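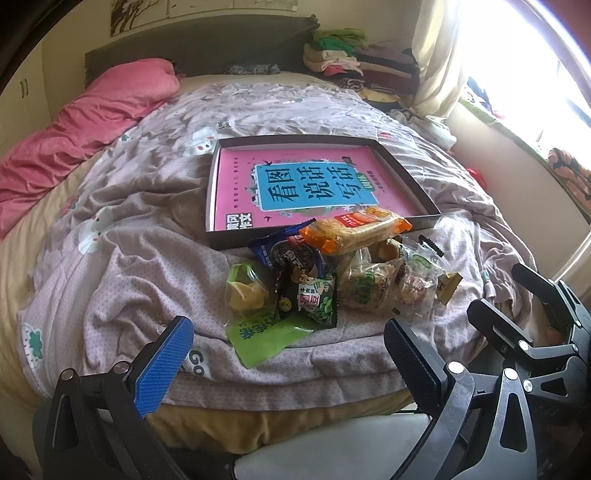 Einpacken mit zwei Handgreifern: das Heft liegt schon in der Kiste, die Snacks liegen größtenteils noch davor.

Über uns

Wir sind die Robotik-AG Walingate, und bei uns dreht sich alles ums Greifen! Angefangen haben wir mit 10 Leuten und einem Werkraum, der nur bis 17 Uhr offen war. Heute sind wir 20, aus den Klassen acht bis zwölf, und der Werkraum ist fast immer voll.

Unser großes Projekt heißt Gerow. Dafür führen wir Greifer von Hand durch ganz alltägliche Aufgaben - einpacken, stapeln, falten, aufräumen - und aus den Aufnahmen lernt später unser Roboterarm. Knisternde Folie ist dabei unser Lieblingsgegner: Jede Verpackung gibt anders nach, und ein Heft greift man wieder ganz anders als einen Keks. Bis August wollen wir 1000 Durchgänge zusammenhaben. Geübt wird auch zu Hause, denn in echten Zimmern gibt es Falten, Gegenlicht und Kissenberge, die man im Werkraum gar nicht nachbauen kann.

Wer macht was?
Olesia Kobzar leitet die AG und unterrichtet Informatik und Physik.
Solomiia Prokopenko betreut die Mechanik. Wer Gelenke, Backen oder Polster umbauen will, fragt am besten sie.
Yevdokiia Hladun kümmert sich um Aufnahmen und Auswertung und freut sich über jeden sauber beschrifteten Datensatz (wirklich über jeden).

Einmal im Jahr fahren wir zum Galley-Wettbewerb. Zuletzt waren dort 56 Teams am Start, und wir sind mit einem Koffer voller Ersatzteile und sehr vielen neuen Ideen zurückgekommen.

Mitmachen kann jede und jeder ab Klasse acht, Vorkenntnisse braucht ihr keine. Kommt einfach nach dem Unterricht im Werkraum vorbei - ein freier Greifer findet sich immer!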